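Hosts wanted for our May open day (paid, short shifts)

Hi! I'm Theophilus Gbeho and I run the visitor side of things at Limano, where we teach two-armed robots to do kitchen chores. We're opening the doors to the public again in May and I need people who like talking to strangers. Last time we had 128 visitors, and I lost my voice before lunch, so please apply!

The big draw is the Dutik station, our table-clearing demo: food scraps, spilled rice, a dish rack and two arms.
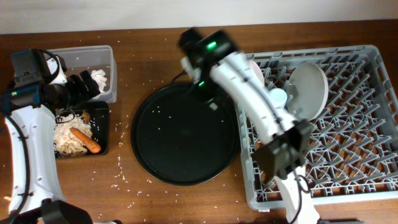 Do I need a technical background?

None at all. Endang Majimbun runs the robots and takes the hard questions. You'd greet each group, explain the chore and keep small hands behind the line.

Shifts start at 7 in the morning with setup and a walk-through (coffee's on me), and each one lasts nearly four hours. We pay by the shift, the same rate for everybody, and I'll send it with my first reply. Kids always want to know if the robot can pick up a carrot, so you'll be talking about vegetables a lot more than you'd expect! 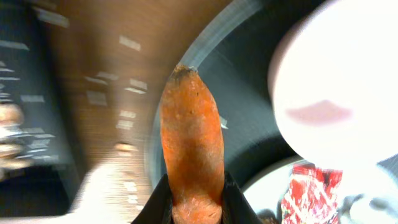
You'll also walk groups over to the Rondonuwu room for the short talk, so you should be fine on your feet. A second language is a big plus.

To apply, drop a note at the Elau building front desk, room 44, with my name on it. Tell me which shift you'd like and a little about yourself. No résumé needed.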